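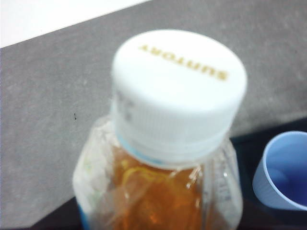

トップ > 生活用品 > 容器・包装 > スクリューキャップ（飲料用）

スクリューキャップ（飲料用）

スクリューキャップは、ペットボトル飲料の口をふさぐ、ねじ式のふた。樹脂製、主にポリエチレンまたはポリプロピレン。日本語では単に「キャップ」「ふた」。開けてまた閉められるのが缶との大きな違い。

概要
内側にねじ山、外側の側面に縦の細かい溝。天面は平らなものが多い。色は白が定番だが、商品ごとに変える会社もある。本体が透明で中身が茶色や琥珀色の飲料だと、白いキャップはよく目立つ。

各部
天面：社名やロゴの印刷が入ることがある。「SUNTORY」のように大文字の社名を縁のカーブに沿って弓なりに並べる例あり。金茶系のインクと白地の組み合わせ。無地のものも多い。
側面：縦溝（ローレットと呼ぶことも）。指のすべり止め。濡れた手でも回せるように。小さな文字や記号が入っている場合もあるが、読みづらい。
内側：ねじ山のほか、天面の裏に密封用の輪状の突起。別部材のパッキンを入れる二重構造のものもある。
リング：キャップ下端につながる帯。開けると細い橋が切れて首の側に残る。未開封かどうかの目印。
ネックリング：ボトル側の首にある張り出し。製造ラインで本体を吊って運ぶときに使う。上のリングとよく混同されるが別物。

開け方、閉め方
上から見て反時計回りで開く。固いときは乾いた布かゴム手袋。本体を強く握るとこぼれるので、首の近くを持つこと。閉めるときは一度逆に少し回し、ねじ山が落ちる感触をを確かめてから締める。斜めに噛んだまま締めると漏れる。かばんの中の漏れはだいたいこれ。

開封後
口をつけて飲んだものは早めに飲みきる。茶飲料は常温で長く置かない。キャップを外して机に置くなら天面を下に、内側は触らない。炭酸飲料は開閉のたびにガスが抜ける。飲みかけの凍結は不可、膨張で本体が変形することがある。

家庭での再利用
工作、数の学習、おはじき代わりなど。Deisy Ccori の小冊子『ふたの手ざわり』（Uvmont 刊）には、側面の溝に絵の具をつけて転がし縞模様を描く遊びが載っている。全384ページのうちキャップの章は7ページ。小さい子の誤飲に注意。

分別
自治体により異なる。一般的には次の順。
1 キャップを外す
2 ラベルをはがす
3 中をすすぎ、つぶして出す
キャップはプラスチック製容器包装、または拠点での別回収。本体はPETで材質がちがうため分ける。首に残ったリングは無理に取らなくてよいとする自治体が多い。刃物でこじるのは危険。

収集
天面の印刷を目当てに集める人もいる。Emstead の会報 Pleltum は12月号で、会員所蔵の印刷入りキャップ400個を一覧にした。並べ方は色別。保管は洗って完全に乾燥させてから、ふた付きの箱へ。湿ったまましまうと臭いの元。直射日光で印刷が褪せることもあるので暗所向き。

表記について
「ボトルキャップ」は王冠も含む広い語。本項では飲料用ペットボトルのものに限る。アルミ製のねじぶたは別項参照のこと、まだ書きかけです。

関連項目
王冠（びんのふた）
ペットボトル
アルミ製ねじぶた
茶飲料
ネックリング
ラベルのはがし方
Yin（収納箱）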